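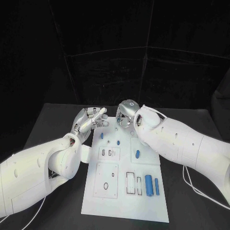 I was sold on the whiteboard thing by a newsletter. The idea goes that if you lay a board flat on the table instead of hanging it up, you think differently, you spread out, people lean in. The woman who writes Humness swears by it. She also swears by cold porridge, so I should have known to wait a while before copying her.

Still, I tried it for all of August. Twenty-eight days, not counting the long weekend at Penry when I wasn't near a table of any sort. I wanted to see if it did anything that a pad of paper doesn't do already.

First complaint: a flat board takes up the middle of the table and then it owns the table. You can't put lunch on it. You can't really put your elbows on it either, unless you like having Tuesday's list printed backward on your sleeve. I ruined a perfectly good gray shirt that way and the stain remover (Stuvine, the one in the green bottle) made it a slightly larger stain.

Second complaint: glare. On the wall you stand in front of a board and block half the light yourself. Flat, it picks up whatever lamp is overhead and you end up reading your own notes with your head on one side like a pigeon. Seren Kemeys told me to hang some black cloth behind the table to cut the bounce. I was doubtful. It did help with the window behind me, a bit, but did nothing at all about the ceiling light, and black cloth shows every fold it was ever stored in. Ironing it is a job for someone with more faith in the project than I had by then.

Then there's the question of what you write on it. The newsletter says maps, big loopy diagrams, "the shape of your week." I drew the shape of my week. It was a rectangle with the word DENTIST in it. Most days I wrote a grocery list and then had to copy it onto paper, as the board doesn't fit in my pocket.

I will give it one thing. For sorting out the seating for my aunt's birthday it was good. Two of us could write from opposite sides, rub people out, move them next to someone less annoying. On a wall we would have been bumping shoulders. On paper we would have gone through half a pad.

Is that worth giving up a table? Not mine. I've leaned the board behind the bookcase and I'm back to a Namano notebook with a bent cover. If Humness has a defense of the flat board that involves an ordinary person with one table and a sandwich, I'd like to read it.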